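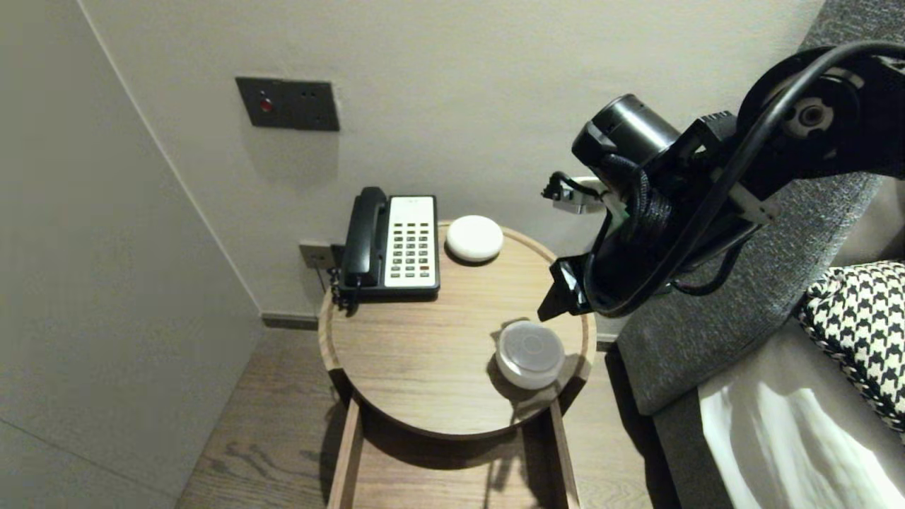 Tomás Quintela reckons five years before any of them can be left alone with a room, and he has been reckoning five years for as long as I've been on this board. I'd like to know what he counts as a chore. Picking up a tub with a lid on it? Fine, we're nearly there. Tidying a side table with a phone on it? Ask me again in August.

quintela_t
Since I'm being quoted: I said five years for a whole room, unsupervised, with you out at the shops. A single table is another matter. I'd let one loose on a table now if I didn't much like what was on it.

ulloa_bench
The cord is the problem. A coiled phone cord moves when you look at it. Put a tub down near one, fine, lift the tub and drag the elbow six inches left and you've rung the neighbours. Anything round with a lid is the easy end of the job. Cord, cushion, loose sheet on the sofa, that's the hard end, and it's most of what's in my house.

mrs_bidov
Mine is a Bidov floor one, so not an arm at all, and it can't do a rug fringe after 34 software updates. I counted them. My mother does the fringe with her foot.

Edem Issahaku
I run the packing bench at a small place that makes door furniture, and we've had an arm for over a year. It puts hinges in trays. It's good at hinges in trays. It did 300 trays on its best shift and nobody had to speak to it once.

Then the supplier changed the tray. Same size, slightly shinier. We lost a morning. So when people ask if machines can do shop-floor chores yet, I say yes, provided the shop floor agrees to stop being one. Sweeping up, finding the lid that rolled under the bench, noticing a box is damp at one corner – all still done by Colin.

ulloa_bench
Is Colin for sale

Edem Issahaku
Colin is on a permanent contract and has views about it.

slow_kettle
I think you're all being a bit sour. I've followed this since the arms could barely stack cups, and the gap between then and now is enormous. A lidded tub on a table with other stuff near it used to be a proper research problem. Frosted plastic especially, because depth cameras hated anything see-through. Now people argue about whether it's too easy to bother with. You can't move the line every time something gets over it.

quintela_t
I can and I do. The line is "would I pay for it". I'd pay for a thing that dusts under the telephone and puts the telephone back the way it was. I wouldn't pay for a thing that moves a tub. I have two hands and only own the one tub.

mrs_bidov
You'd pay for dusting? How much?

quintela_t
31 pounds a month. I've thought about it.

slow_kettle
The rental on the Mikon trial was 71 and people thought that was cheap.

ulloa_bench
People who were on the Mikon trial thought it was cheap. The ones who'd gone off it by week three had a different word. My brother-in-law had one. It would clear the draining board beautifully, put every single thing in the same cupboard, and then wait for praise.

slow_kettle
So it cleared the draining board. Beautifully, your word.

ulloa_bench
The cupboard wouldn't shut.

Edem Issahaku
Going back to the dusting. Wiping a flat top is easy if it's bare. It's the lifting and putting back that costs you, and a table with a raised rim is worse again, as the cloth bunches up against it. We had a go with our arm and a trolley with a lip. It pushed all the swarf very carefully into the corner and left it there.

mrs_bidov
That's how my son does it.

quintela_t
Four years, then. I'll come down to four.

slow_kettle
Writing that down.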